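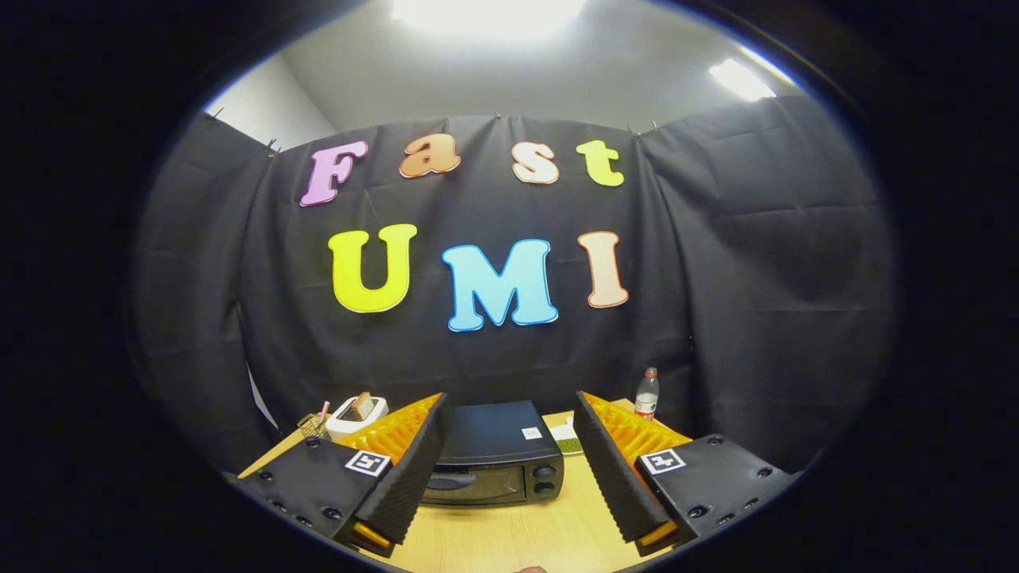
2 min read · 368 words

Last updated: April

Nurero is a hand-held gripper kit sold by Brernden for recording demonstrations of manual tasks, which are then used to train robot arms. A person carries the tool through a chore, and a camera on it records what its two fingers do. The kit is aimed at small labs and at companies that want training data without buying an arm first. It has drawn interest for its speed of use and criticism for the claims made in its sales material.

Design

The tool has two opposing fingers, each lined on the inside with a ribbed orange soft pad. Square black-and-white markers sit on the mounting plates, one per finger, and the software uses them to work out how far the jaws are open. The camera's wide, round view takes in both fingers and a good part of the table ahead, at the price of heavy bending along straight edges. Brernden says its software corrects for this. The correction file is supplied with each unit, and owners have no documented way to redo it after a knock.

Typical use

Most published sessions with the kit are kitchen tabletop work, with a toaster oven, a toaster and a few smaller items set out in front of a dark curtain. Backdrops of this kind are common in the field and keep the background steady from one recording to the next. Critics say they also make it hard to judge how a trained robot would cope with a real kitchen — a crowded counter, poor light, people walking through.

Claims and testing

Brernden advertises 100 usable recordings a day from one operator. Khalil Twal, who tested the kit at the Llorente workshop, logged 134 attempts over a full shift and kept 40. Most of the rest were thrown out because a marker had slipped out of view or the tool had lost track of its position. The company replied that he had moved too fast, although its own brochure sells the kit on speed.

A sample library of 3,088 recordings comes with the purchase. Abilio Robles, writing for the trade newsletter Clinutside, found that many were near repeats of the same motion, and that the library did not say which operators had made them.

Pricing and support

The hardware is sold outright, but processing is a yearly subscription. Recordings can be exported without it only as raw video, with no finger positions attached. Brernden has promised an offline version of the software and has given no release date. Support is by email, and the warranty leaves out the finger pads, the part most likely to wear.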